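Bits of white fluff all over my sorting table, what do you use on top?
Posted by Despina Leka, 1 November 2022

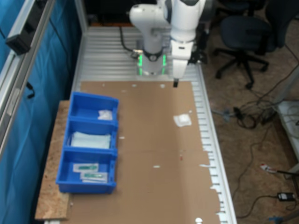
I sort first aid bits for the Draltdale clubs and I've got a big sheet of cardboard down over a slotted metal table, with a blue three-compartment bin along the left. It's handy, but one edge has gone ragged and there are always little white specks lying about. Gauze pads don't want to be near that! Do I change the sheet or ditch cardboard altogether?

Marthinus Mnguni
Ditch it. Cardboard sheds at the torn edges, and you can't wipe it. I bought a smooth wipe-clean mat, cut it to size with a Stanley knife and taped it down over the slots (tape all four sides or it creeps). Keep the pads in their wrappers till they're needed too.

Kai-wen Fang
we just flip ours over lol

Dragica Kelmendi
A mat for me as well, but if you're sticking with card for now, run parcel tape along the rough side. Mine lasted 21 weeks like that.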